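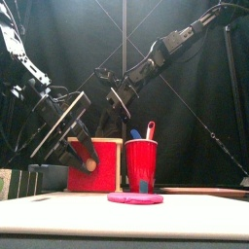
Play Kitchen Boxes: Frequently Asked Questions

Sangate Toy Lending, 2232 Linis Road

How does borrowing work?

You need a family or group membership. Pick a box from the shelf list at the desk or by phone, and we check it out to you for 30 days. Families can have two boxes out at a time. Groups such as home daycares and preschool rooms can ask for more, but please call first so we can see what is on the shelf.

What comes in a play kitchen box?

Boxes vary. We buy some pieces new and a lot comes in as donations, so no two boxes match exactly. Most have a pot or two, cups, a few utensils with plastic handles, a cutting board and something soft to use as a mat or placemat. There is a contents card inside the lid. Go by the card and not by what your neighbor's box had in it.

Some of the boxes also have sorting pieces such as short round pegs or small blocks. These are listed on their own line on the card.

What ages are the boxes for?

The kitchen boxes are for ages three and up. Boxes with pegs or other small pieces have a yellow sticker on the lid. If you have a younger child at home as well, ask for a box without the sticker.

Can we use the cups and pots for real food or drinks?

No. The cups, including the party-style ones, get used for holding utensils, sorting pegs, pouring rice and everything else. Treat all of it as toys. The same goes for the cutting boards - no real knives and no real food.

Can the pots go on a stove or in the microwave?

No. The toy pots are plastic and will melt. Please keep the whole box well away from your own stove, including when it has just been switched off.

How do I clean the plastic pieces?

Warm water and dish soap, then rinse and leave them upside down on a towel. Don't use the dishwasher. We lost a full set of Hosari pots that way, and the handles were the first thing to go. A damp cloth is enough for most returns. Check down inside the cups before you put them back, as crayon bits and stickers collect at the bottom.

How do I clean felt, fabric and soft mats?

Brush off crumbs with a dry hand or a soft brush. Spots can be dabbed with a damp cloth. Please don't soak felt or put it in the dryer. Let soft pieces dry flat overnight before they go back in the box.

What about the wooden pieces?

Wipe them and dry them right away. Don't leave them standing in water. Boards that have been soaked tend to warp, and then the box lid won't close over them.

The cutting board in our box has marks on it. Will I be charged?

No. Small marks and smudges on light wood are normal wear and we don't write them down. We do want to hear about splinters, cracks or a rough edge, especially along a handle hole or slot where small fingers go. Put a note in the box or tell us at the desk. We can sand most rough spots the same day.

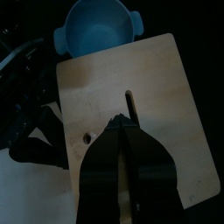

Something is missing. What should I do?

Look under the couch first, then bring the box back on time anyway. Mark the missing piece on the contents card. If it turns up later, drop it in the return slot by the front door in a bag with your name on it. There is no charge for one or two small pieces. For a missing pot or a board we ask for the replacement cost, which is written on the back of the card.

Can I renew?

Yes, once, unless someone is waiting. Call before the box is due. Kitchen boxes are hard to renew in December and January.

How should I pack the box for return?

Boards go in first, flat against the bottom. Pots next, open side up, with smaller pieces inside them. Utensils can stand in a cup or lie along the side. Soft mats go on top. Pegs and blocks go in the zip bag, and the contents card goes back in the lid.

Do you take donations of toy kitchen items?

Yes, if they are clean and unbroken. Odd pieces are fine - a single cup or a pot with no lid is still useful to us. We can't take real glass, metal knives or anything with a battery cover that doesn't screw shut. We have more than 200 pieces of play fruit at the moment and can't take any more of it until spring.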